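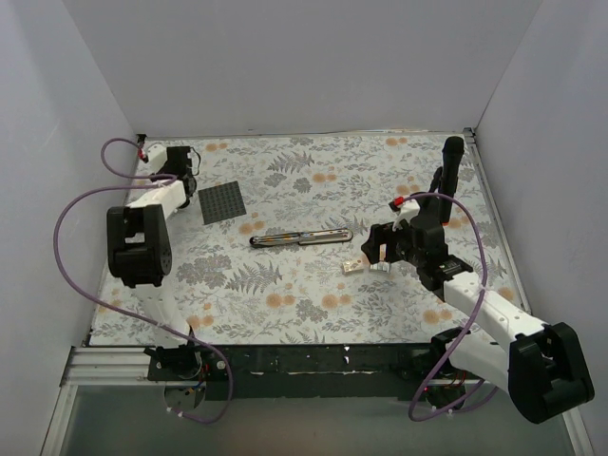
Motif Hanness, fougères grises et petites fleurs orange sur fond blanc cassé. Pose à plat, parois claires.

Rechercher sur le site Mot-clé, motif, coloris OK

Galerie des imprimés végétaux

Cette page réunit les motifs végétaux de Pomusis, avec une ligne ou deux pour chacun et des notes de pose. Les noms sont ceux de l'étiquette. Les coloris à l'écran dépendent du réglage de l'appareil ; pour une commande, demandez un échantillon. Textes de Chibuzor Okonkwo, mis à jour en avril.

Hanness

Le fond est blanc cassé. Les frondes de fougère et les brins feuillus sont gris, les fleurs rondes sont d'un orange éteint. Le motif est réparti régulièrement et couvre toute la surface, du fond jusqu'au bord avant.

Sur un plan entouré de parois pâles, l'imprimé est la partie la plus dessinée de l'ensemble. Le gris reste discret de loin. L'orange se remarque davantage, même si les fleurs sont petites.

La baguette fine argentée le long du bord arrière et du bord droit va bien avec le gris des feuilles. Une baguette laiton tirerait le fond vers le jaune. Nous avons fait l'essai à l'atelier sur un autre plateau et nous sommes revenus à l'argent.

Existe en 100 % coton et en version enduite. Le dessin est le même dans les deux cas. La version enduite réfléchit un peu la lumière, surtout sous un plafonnier.

Raccord : 46 cm dans la hauteur. Pour deux lés côte à côte, prévoir un raccord entier en plus à la coupe. Repérer une fleur près de la lisière et la suivre d'un lé à l'autre ; les frondes sont plus difficiles à aligner parce qu'elles se ressemblent.

Hanness, petit format

Le même dessin réduit, pour les tiroirs, les fonds de boîte et les dessous de plateau. Les fleurs deviennent de simples points à cette échelle. Nous le déconseillons pour une grande table, où il paraît uniformément gris dès qu'on recule.

Kirkis

Longues tiges vert sauge sur fond lin, sans fleurs. Le motif a un sens : les tiges montent. Sur une table autour de laquelle on s'assied des quatre côtés, une partie des convives le verra à l'envers. Sur un plan adossé à un mur, la question ne se pose pas.

Le vert est celui de l'ancienne série, un peu plus froid que sur les rouleaux vendus jusqu'à l'an dernier. Ne pas compléter une pose ancienne avec un rouleau récent sans comparer les deux à la lumière du jour.

Kirkis nuit

Version sur fond bleu très foncé. Les poussières claires et les miettes se voient. Convient mieux à une étagère, à un fond de vitrine ou à l'intérieur d'une porte de placard. En coton uniquement.

Briggs

Feuilles de chêne et glands, brun sur écru. Le dessin est plus gros que les autres et demande de la place. Sur un plateau étroit, on n'obtient que des morceaux de feuilles. Compter au moins un raccord complet dans la profondeur avant de le choisir.

Le brun supporte bien les petites taches. C'est le motif que nous vendons le plus pour les cuisines et les tables d'enfants.

Briggs gris

Le même en gris sur blanc. Il se place à côté du Hanness sans le concurrencer, à condition de laisser une bande unie entre les deux. Bord à bord, les deux gris ne sont pas de la même famille : celui du Briggs contient un peu de violet.

Notes de pose

Les indications suivantes valent pour tous les motifs de la page.

Préparer le support. Le plateau doit être propre, sec et lisse. Un grain de sable sous la version enduite finit par marquer. Sous le coton, un molleton fin absorbe les petites irrégularités, mais la surface devient moins ferme pour écrire ou découper.

Repasser avant la pose. Coton : fer moyen, sur l'envers. Version enduite : pas de fer. La dérouler la veille, face vers le haut, dans une pièce chauffée, avec des livres sur les coins. Les plis de transport partent dans la nuit pour la plupart. Ceux qui restent s'en vont en quelques jours.

Partir du fond. Poser d'abord le bord arrière, bien parallèle à la paroi, puis tirer vers l'avant avec le plat de la main. Vérifier l'alignement au milieu de la profondeur avant de continuer. Un motif régulier comme le Hanness montre vite un travers, surtout contre une baguette droite.

Couper large. Laisser 3 cm de marge sur chaque côté et recouper une fois le tissu en place. La coupe au cutter se fait avec une règle métallique et une lame neuve. Pour le coton, un ourlet simple suffit si le bord est caché par une baguette.

Fixer. Du ruban double face de 2 cm convient au bord arrière et aux côtés. Le bord avant peut rester libre si le tissu retombe. S'il s'arrête au ras du plateau, le fixer aussi. Les agrafes tiennent mieux, mais elles laissent des trous dans le plateau et gondolent la version enduite.

Poser les baguettes en dernier. Les présenter à blanc, marquer les coupes, puis les coller ou les visser selon le profil. Dans les angles, une coupe droite est acceptable avec une baguette fine. Avec un profil large, faire une coupe d'onglet.

Choisir les parois

Nous recevons souvent des demandes sur la couleur à mettre autour d'un plan imprimé. Avec un fond blanc cassé, une paroi pâle et unie est le choix le plus simple. Un blanc très froid fait paraître le fond de l'imprimé un peu sale. Un blanc légèrement cassé, ou un gris très clair, évite ce défaut.

Avec le Kirkis, un mur lin ou sable. Avec le Briggs brun, presque tout convient sauf le jaune. Nous ne répétons pas le motif sur les parois : sur trois côtés et au sol du plan, on ne distingue plus les arêtes.

Entretien

Coton : lavage à 30 degrés, essorage doux, séchage à plat ou sur un fil, sans pince au milieu. Le retrait au premier lavage est faible mais il existe. Laver avant de couper si la pièce doit être ajustée au plateau.

Version enduite : éponge humide et savon doux. Pas de javel, pas de poudre abrasive, pas de plat sortant du four. L'encre de stylo-bille ne part pas toujours. Essayer l'alcool ménager sur une chute avant de l'utiliser sur la pièce posée.

Les fleurs orange du Hanness sont la partie du dessin qui pâlit le plus vite au soleil direct. Devant une fenêtre au sud, retourner la pièce d'un demi-tour à chaque saison si la coupe le permet.

Échantillons et coupes

Les échantillons sont au format d'une feuille de cahier. Pour le Briggs, demander le grand format, sinon on ne voit qu'une feuille. Préciser coton ou enduit : le toucher est très différent et les coloris paraissent plus soutenus sur l'enduit.

Les coupes sont faites le mardi matin. Une pièce coupée à la mesure n'est pas reprise. Vérifiez la profondeur du plateau à deux endroits, car les vieux meubles sont rarement d'équerre, et donnez-nous la plus grande des deux cotes.

À voir aussi
Imprimés géométriques, la galerie
Unis et faux unis : lin, sable, gris clair
Baguettes de finition, profils et longueurs
Doubler un tiroir avec une chute
Le molleton sous la nappe, épaisseurs disponibles
Kirkis : comparer l'ancien et le nouveau vert

Contact | Mentions légales | © Pomusis, tous droits réservés | Haut de page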